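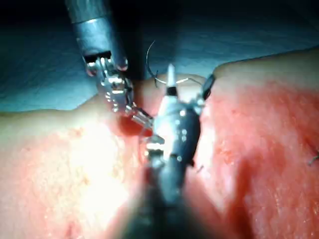 How do I keep raccoons out of the trash without buying a special can?

Run 2 bungee cords across the lid in an X and hook them under the handles. Put the can out in the morning if your pickup allows it - most raids happen after dark.

Keep meat scraps in the freezer until pickup. Rinse the can once a month and let it dry with the lid off.

Bring pet food in by dusk. A Sundix motion light set to stay on for 15 seconds helps for a week or two, then they get used to it. Move it to another wall when that happens.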